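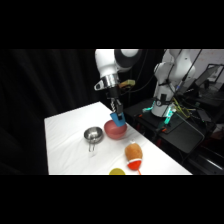

I've had the camping box out since Thursday, trying to decide what comes to Teltthorpe in June. The steel cup is going, obviously (the one with the folding wire handle), and so is the red bowl, which does porridge, salad and washing up — not all at once! Bernadette says we need two bowls. I say we need 200 more teabags. The plush potato thing has somehow got itself onto the yes pile and I haven't the heart to move it. Still no decision on the big kettle.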